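Clallness shop settles its equipment plan, and the simulator goes first

I've been sitting on this one for a couple of weeks because the numbers kept moving, but the equipment plan for our produce handling line at Clallness is finally signed. If you've been following along since June you know how many versions there were. I lost track after the fourth spreadsheet.

The short version: we're buying 2 arms instead of three, both from Eynon, with delivery split so the second one doesn't land until the first is bolted down and running. The third arm's money moves over to software and test time. I argued for that and I'm pretty happy I got it, though a few folks on the floor really wanted that third arm and I get why – more hands is an easy thing to picture.

What changed my mind was the simulation work. We put a trial license of Allow on the office workstation and started building picking tasks in it, mostly awkward fruit in tight containers. We set aside 200 hours for the trial and used 194 of them, so somebody was clearly having fun (it was me, mostly on my lunch break). By the end we had 631 saved runs to go through, and going through them told us more about what to buy than any brochure did. The big gripper kit came off the list. A second set of soft fingertips went on.

Valtimine is doing the install and the guarding, same as they did for the packing end. Their quote came in a little higher than I'd hoped, but it covers floor anchors and the training days, and the other quote I had didn't. Floor space is still a headache. We have to shift the label printer, and everyone has an opinion on where it should go.

The test I keep coming back to is the avocado one. Dark skin, rough surface, a wood-grain panel under it and grey container walls on the sides. I like it as a purchasing test as much as an engineering one, as it makes you ask which camera and which fingers you really need.
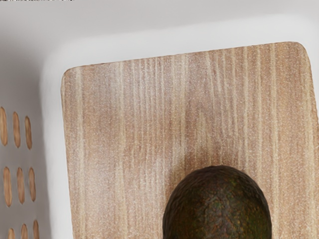

Could we have skipped the simulator and put all the money into hardware? We'd have three arms and no budget left for fingertips or training, so I'm glad we didn't.

Next up is the spares list. I'm pushing for extra cables and a backup controller in the first order – if you've got thoughts, catch me before the order goes out at noon.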